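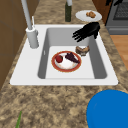 White single-bowl sink and tap in a granite-patterned worktop.

Memia 3 reviewed: a press monitor for small newsrooms

Memia 3 is a desktop program that collects newspaper articles, groups those that cover the same story and keeps a record of later changes to the text. It is made by Bridside and sold by yearly licence. The version tested was the September release, installed on an office laptop with no separate server.

Setup

The installer asks for a folder, a language and a list of sources. Sources can be typed in one at a time or loaded from a plain text file. The supplied list for Britain and Ireland holds 404 titles, most of them regional weeklies. Several have moved to new web addresses and need correcting by hand. Memia marks a dead source in grey but gives no reason, so a closed paper looks the same as one with a faulty feed.

Papers behind a paywall can be added if the user has a login. The password is stored on the local machine. Two-step logins are not supported.

Grouping

The test set was a week of election coverage from local papers, 1000 articles in all, already sorted by hand. Memia placed 153 of them in the wrong group. Most of the errors were agency reports printed under different headlines, which the program treats as separate stories when the first paragraph has been rewritten. Raising the match setting from medium to high made this worse. Low gave fewer split groups but merged two council by-elections into one.

Guerra, the older rival product, does better with agency copy and worse with opinion columns. It also costs more and has no change record.

Change record

The change record is the main reason to buy the program. Each article is fetched again at set times and compared with the stored copy. Added words are shown in green, removed words in red. Headline changes are listed in their own column and can be sorted by paper or by hour. A politician's title corrected without notice shows up as plainly as a dropped paragraph.

The shortest interval is fifteen minutes. Articles are checked for thirty days and then left alone, and this limit cannot be altered.

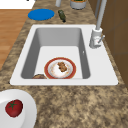
Leopold Ruchti writes that the thirty-day limit can be avoided by moving an article to a new project before it expires, which restarts the clock but loses the notes attached to it. He would like Bridside to fix the notes first.

Moving an article on the test machine did restart the checks, and the notes were lost as he describes.

Export

Files can be saved as text, spreadsheet or PDF. The PDF drops the colours from the change record and uses underlining for both added and removed words. The spreadsheet is complete. Files from Amus can be imported, dates included, though tags come through as a single line.

Rating: four out of five for the change record, two for grouping.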